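Managing Teams, Unit 4: Giving feedback at work

Handout for the October group. Please read before the workshop and bring your own notes on the Rowbotham case.

Feedback in this unit means telling a colleague what you saw them do and what effect it had. It is separate from appraisal, which has a form, a date and usually a pay decision attached. Mixing the two is the most common fault in the written assignments. A manager who saves up remarks for the annual review is appraising, and by then the employee can't change much.

The model we use has three steps:

1. Say what happened, with a time and place.
2. Say what effect it had on the work or on other people.
3. Ask for the other person's view before you propose anything.

Step 3 gets skipped a lot, mostly when the manager is short of time.
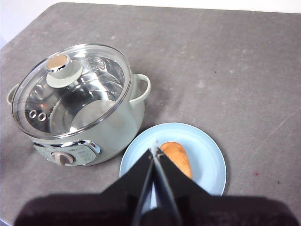
Timing matters as well. In the Dindeo case (reader, chapter 4) the team leads agreed to raise a problem within one working day. The rule held well in the warehouse and poorly in the sales office, where people were on the road and the talk often took place by phone. Look at how the leads adapted the rule, and note who was asked first and who was only told.

Public or private? Praise can be given in front of the team if the person is comfortable with it. Correction is given in private – the exception is a safety matter, which is dealt with on the spot.
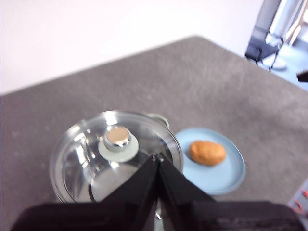
One participant from last year's group objected that private correction leaves the rest of the team thinking nothing has been done. At Otbridge, the objection went on, people had complained for months about late handovers that their supervisor was already dealing with. It is a fair point. The supervisor can tell the team that the matter is in hand without giving details, and should do so early.

For the workshop, work in pairs. One of you takes the Pliltari shift manager, the other the new packer. Run the conversation twice, swap roles, and write down the exact words used in step 1.
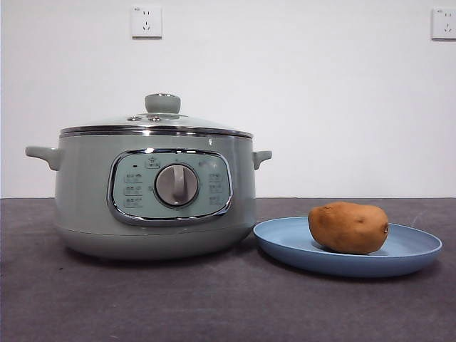
Pot and potato on a plate.

Assignment: a written account of one feedback conversation you have held or received, using the three steps as headings. Change all names. Due 26/11/2025, on paper or through the course page.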